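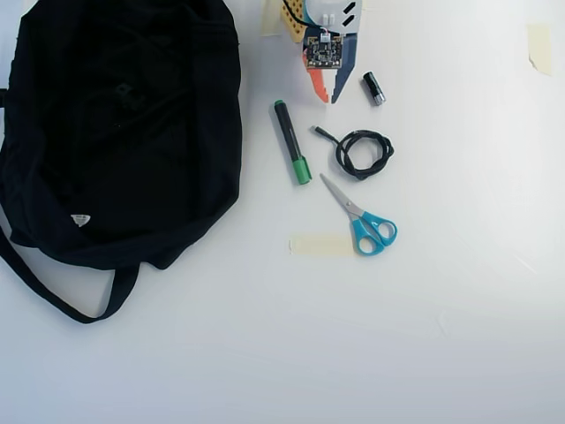 Kapitel 4
Wenn der Greifer mit am Tisch sitzt

Als ich zum ersten Mal nach Lerkbridge kam, hatte ich mir die Sache ziemlich groß vorgestellt: Hallentore, gelbe Zäune, Blinklichter, das volle Programm. Stattdessen stand ich in einem Raum mit Teppichboden und bekam erst einmal einen Kaffee in die Hand gedrückt. Flindeo bereitet dort Rückläufer auf, also Päckchen mit Kleinkram, den Leute bestellt und wieder zurückgeschickt haben. Kabel, Batterien, Stifte, Scheren, alles durcheinander. In einer normalen Woche kommen 3.000 Teile an (nach Weihnachten will man es gar nicht wissen!), und jedes einzelne muss jemand in die Hand nehmen, anschauen und in das richtige Fach legen.

Oder eben etwas. Und damit sind wir beim Thema dieses Kapitels.

In den ersten drei Kapiteln haben wir viel über Fließbänder und Schweißstraßen gesprochen, über Arbeit also, die sich millionenfach gleich wiederholt. Für solche Arbeit ist Automatisierung gut erforscht. Beim Sortieren von Kleinteilen sieht das anders aus, denn da liegt nie zweimal dasselbe auf dem Tisch. Ein Kabel ist mal ordentlich aufgerollt und mal ein Knäuel, ein Stift rollt weg, eine Batterie ist glatt und rund und hat überhaupt keine Lust, gegriffen zu werden. Ich habe es selbst eine Schicht lang mit Handschuhen probiert und war abends fix und fertig.

Zulmira Quintela macht diese Arbeit seit neun Jahren. Sie hat mir erzählt, wie ihr im April der neue Platz gezeigt wurde, ein Tisch mit Greifer, den alle nur Quinlan nennen, weil das System so heißt und sich niemand einen besseren Namen ausdenken wollte. »Ich dachte, der nimmt mir die Kabel weg«, sagte sie, »und dann habe ich den halben Tag zugeschaut, wie er die Kabel nicht erwischt.« Sie hat dabei sehr gelacht. Trotzdem steckt in dem Satz eine Sorge, die ich in fast jedem Betrieb höre und die wir in Abschnitt 4.2 ernst nehmen werden.

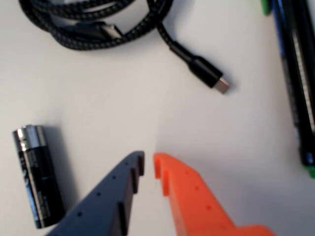 Abb. 4.1: Greiferfinger mit gezahnten Innenkanten am Sortiertisch, davor Ladekabel, Batterie und Stift.

Schauen Sie sich bei den Fingern ruhig einmal die Form an. Wer solche Teile entwirft, muss sich vorher eine Menge Fragen stellen, die Zulmira mit den Händen längst beantwortet hat. Wo fasst man ein Kabel an, am Stecker oder an der Schlaufe? Wie fest? Was macht man, wenn etwas Rundes beim Zugreifen kippt? Dieses Wissen stand bei Flindeo in keinem Handbuch, und es kam auch in keiner Stellenbeschreibung vor. In der Fachliteratur heißt so etwas implizites Wissen (den Begriff bitte merken, der kommt in diesem Buch noch oft vor).

Fionnuala Tully, die damals die Umstellung geleitet hat, wollte es deshalb anders angehen als bei Stamever, ihrer früheren Firma. Dort war die Anlage einfach montiert worden, an einem Friday, wie sie auf ihrem englischen Übergabezettel notiert hatte, und nach dem Wochenende sollte alles laufen. Lief es natürlich nicht! In Lerkbridge setzte sie sich zuerst neben die Leute vom Sortiertisch und schrieb mit, was ihnen schwerfiel. 493 Notizen sind dabei herausgekommen, manche nur ein Wort lang. Auf einer steht bloß »Geflecht«. Gemeint war, dass sich ummantelte Kabel ganz anders anfühlen als glatte und dass man sie an anderen Stellen packt.

Was hat sich für die Belegschaft nun geändert? Weniger beim Greifen, als ich erwartet hätte, dafür eine Menge drumherum. Zulmira bereitet heute Tische vor, entscheidet bei Zweifelsfällen und sagt Bescheid, wenn eine Aufgabe so gar keinen Sinn ergibt. Die Handgelenke tun ihr seltener weh, das hat sie mehrmals betont. Dafür fehlt ihr das Gespräch mit der Kollegin gegenüber, deren Platz jetzt in einem anderen Raum ist. Beides gehört in die Rechnung, und beides taucht in den üblichen Kennzahlen nicht auf.

Bevor Sie weiterlesen, probieren Sie bitte etwas aus. Legen Sie ein Kabel, einen Stift und eine Batterie vor sich hin und räumen Sie alles weg, aber nur mit Daumen und Zeigefinger und ohne das Handgelenk zu drehen. Schreiben Sie auf, an welcher Stelle Sie geschummelt haben. Diese Notiz brauchen Sie gleich in Abschnitt 4.1, wo wir eine Tätigkeit in ihre Einzelschritte zerlegen. Die Vorlage dafür finden Sie auf Seite 129.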